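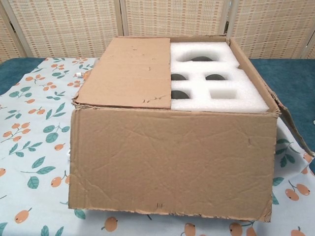

Nektarios Tsoukalas had a mug of tea in one hand and a roll of tape in the other when I got to Stindel, and he kept hold of both for most of the next hour. He has run the returns floor for nine years. He's a talker, which is lucky for me, and he wanted to get one thing out of the way before I'd even taken my coat off.

"Everybody asks me if the robots took the jobs," he said. "Ask me what they did to the jobs. That's a longer conversation."

So we had the longer conversation.

Stindel takes back stuff people bought and didn't want, or bought and broke, and works out what can be sold again. When Nektarios started, every box came down one long bench and a person did all of it: slit the tape, look inside, type up the contents, tape it shut, walk it to a shelf. Then in October the company put in two sorting arms from Drastholm and a conveyor, plus a program called Kabbaj that decides which box goes where. The arms lift, scan and stack. People get whatever the arms won't touch, and that's a lot more than I expected!

"The brochure shows you nice square boxes," he said, laughing. "You know who sends back nice square boxes? People who never opened them."

The rest have been opened, closed, sat on, left in a garage. Flaps are torn and hang off the side, so the arm can't tell where the box ends. Foam inserts come back with one space empty, and somebody has to decide if there was ever anything in it. Kabbaj can weigh a box and tell you it's light. It can't tell you whether the missing piece is a charger or a bit of cardboard filler, and the two go to very different shelves.

I asked how many they get like that. He had the numbers taped up by the kettle. The week before my visit the floor took in 2,211 boxes, and 319 were kicked out to the hand tables.

"Those are the ones that hurt your head," he said. "Before, you'd get a hard one, then ten easy ones, and you could think about dinner. Now it's hard, hard, hard. My people are less tired in the back and more tired up here." He tapped his forehead with the tape.

Nektarios brought this up three different times, so I think it's the part that bothers him most. The lifting has gone down and he's glad of that (he had a shoulder operation himself, and he showed me how high the arm goes now, tea and all). But the easy boxes were a kind of rest, and he didn't see it until they were gone. He went upstairs and asked for a target change. The old one was 200 boxes a shift for each person, which made no sense once the simple ones had been skimmed off. It took him two months and a lot of emails to get it thrown out.

"They said, what's the new number? I said, sit with us for a day and then you tell me." Somebody did come down and sit. There's still no new number, and he's in no hurry to remind them.

Did anyone lose their job? No one was let go, he told me, but four people left over the winter and only two were replaced, and he doesn't pretend those are separate things. One of the two new hires spends half her shift clearing jams and teaching Kabbaj what a crushed corner looks like. She earns a little more than the bench rate. He'd like the others to be trained on it too. The company has said yes in principle, which he repeated in a voice I can't really spell.

I wondered if he'd go back to the old bench, given the choice.

"For the noise, yes. You could have a radio before." He thought about it for a bit. "For my shoulder, no. And the young ones like the arms, they give them names. I don't give them names. I say good morning, that's all."

He wants smaller things these days. Better lamps over the hand tables, a chair that goes low enough, and ten minutes every two hours away from the boxes. The lamps have been ordered. He's been promised the chair since before Christmas, and he made me write that down.

Then a light went orange over the far conveyor, and he finally put down the tea and went to see what was stuck.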